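4.2 Laying out: how people read a garment before they fold it

We had expected, when we began the household visits, that most of what we had to say would concern folding itself. It is folding that people have names for, folding that they remember being taught, and folding that they are quick to criticise in their partners and children. Yet as we went back through our notes from the Flerkness households, and later through the sessions held at the Vendelach rooms, we found ourselves writing more and more about the moments just before the first fold, when a garment that has been sitting in a heap has to be turned into something flat. We have come to call this stage laying out, which is the phrase our participants used most often, and we should like to dwell on it a little here.

Laying out is quick when it goes well. A practised folder takes a T-shirt by the shoulders, gives it a shake, and lets it fall on the table with the neck away from the body, and the whole thing is over before one has thought to write it down. What interested us was how much the person has to find out about the shirt in that short time. They need to know which end is the neck, which side is the front, and whether a sleeve has gone inside out or tucked itself underneath. Several people told us that they "just know", and we are happy to believe them, but when we asked them to slow down and talk us through it (a request they met with great patience, and in one case a pot of tea), nearly all of them began with the collar. The collar is thicker than the cloth next to it, it keeps something of its shape even in a heap, and the fingers can find it while the eyes are on the television.

Colour comes in as well, and more than we had supposed. With a plain shirt the folder has only seams and edges to go by, and the two sleeves look much the same whichever way round they lie. A shirt made of several colours offers a good deal more help, though it can lead people astray too. Figure 3 gives a case in point. The blue panel has a long straight edge, and at first glance a straight edge between two strong colours can easily be taken for the side of the shirt, when in fact the pale yellow part belongs to the same garment and carries on beyond it. 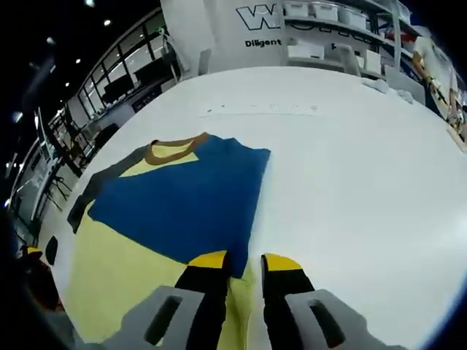
Figure 3. A T-shirt in blue, pale yellow and dark grey, laid out at an angle on a white table. The brown ribbed collar makes a V-like curve; soft wrinkles remain where the blue meets the yellow.

Our participants differed a great deal over the angle at which a shirt may lie. Some squared it up to the table as a matter of course, walking round the corner if need be to tug at a hem. Others were quite content to leave it slanting and to turn their own shoulders instead, and one of these, a retired machinist in the Wattanapong building who had folded for a living as well as for a family of 9, told us that a shirt does not care where the table is. We were rather taken with this remark and went back through our notes with it in mind. It does seem that people who fold on beds and sofas, where there is no useful edge to line things up with, judge straightness by the garment itself, usually by following an imaginary line from the middle of the collar to the middle of the hem. People who fold on tables are more apt to borrow the line of the table, and seem a little lost when they are given a round one.

Then there is the matter of wrinkles, over which feelings ran surprisingly high. We had taken it for granted that smoothing belonged to laying out, and for many people it does: the flat of the hand goes outwards from the chest towards the sleeves, then down, and only then does the folding begin. But a good number of those we spoke to smoothed hardly at all at this stage and left it to the folds to pull the cloth straight. They would tolerate soft wrinkles of the kind seen in Figure 3 without a second glance, while a hard crease, or a sleeve doubled under itself, would have them lifting the shirt and starting again. Seams between panels were a common trouble spot, and people often went back to them with a thumb.

Kgomotso Pillay, who led the visits and carried out most of the interviews, has suggested that we think of a garment as laid out when the person stops looking for its parts. We find this a helpful way of putting it, and it agrees with the coding scheme described in Section 3, where the stage was marked as finished at the last touch before the first deliberate fold. It does leave some awkward cases, chiefly the folders who make a sleeve fold with one hand while still smoothing with the other, and these we return to in Section 4.3 together with the towels and pillowcases.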